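Course handout, Unit 3: Evaluating a Hand-Held Gripper Kit for Textile Tasks

**Required before the laboratory session. Bring a printed copy.**

## 1. Purpose of the unit

Students in this unit review a commercial product as a purchasing department would. The product is the Georgiev hand-held gripper kit, supplied by the Plindale office of the manufacturer and offered to teaching laboratories on a yearly lease. Each group will submit a written review that recommends purchase, lease or rejection. The review carries 30 percent of the unit grade.

The kit is sold for recording demonstrations of household work. A person performs the task with the gripper in hand, and the recordings are later used to train a robot arm. The supplier offers it for three kinds of work: kitchen, workshop and textile. This unit is concerned only with textiles, the area in which the supplier's printed guide gives the least detail.

## 2. Terms used in the review

**Jaw.** The part of the gripper that meets the object.

**Pad.** The replaceable surface fitted to a jaw. Pads are listed in the price sheet as consumable items.

**Linkage.** The jointed arms and plates that open and close the jaws.

**Pinch.** A hold on a small part of the cloth, usually an edge or a fold, with the remainder left free to hang.

**Episode.** One complete recording of one task, from the first movement toward the object to its release.

## 3. Why cloth is treated separately

A cup keeps its shape when it is lifted. Cloth does not, and its position after a pinch depends on where it was held, how thick it is, and what lies under it. A ribbed knit bunches and folds over between the jaws. A small piece of fleece bends at the points of contact and may remain fairly flat elsewhere. Two layers may be picked up when only one was intended.

Background also matters. Homes contain curtains, blankets and clothing in similar colors, and the item to be handled may be hard to separate from its surroundings. Reviewers should state whether the camera view supplied with the kit allows the held item to be identified without help from the operator.

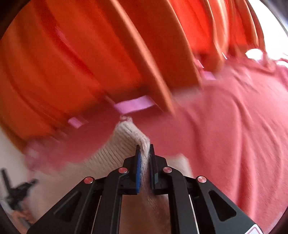 Textile work with hand-held grippers: a beige knit and a white fleece-like square.

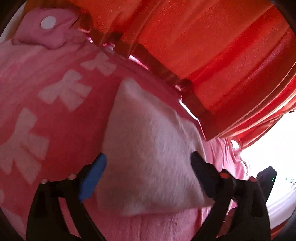 The review should deal separately with grip, visibility and operator effort. A product may perform well in one and poorly in another, and a single overall score conceals this. Groups that wish to give an overall score may do so in the final paragraph only.

## 4. Laboratory procedure

1. Collect one kit and one bag of textiles from the Prerodham Laboratory. Sign the equipment sheet.
2. Inspect the jaws, pads and linkage. Record any wear before the kit is used.
3. Practice opening and closing the jaws on a folded towel until the motion is even.
4. Record the assigned episodes. Begin each with the jaws open and clear of the cloth.
5. Repeat any episode in which the cloth is dropped, but keep the original recording. Dropped items are to be reported.
6. Exchange operators halfway through the list.
7. Return all parts, including worn pads, in the labeled tray.

The full list contains 43 episodes. Groups that cannot complete it in one session should report the number completed and should not estimate the remainder.

## 5. Questions of cost and service

The lease includes replacement pads and 2 service visits a year. It does not include shipping to the Zulville service center, and the turnaround time is not stated in the contract. Groups should write to the supplier for this figure and attach the reply.

Purchase removes the yearly fee but leaves the school responsible for calibration. The review should consider whether staff are available to carry out this work, especially in May, when all kits are in use for final projects.

## 6. Submission

Length: 3 pages, excluding tables. Attach the wear record, the episode list and any correspondence. Recordings are to be left on the laboratory drive and must not be sent by e-mail. Reviews submitted without the wear record will be returned unmarked.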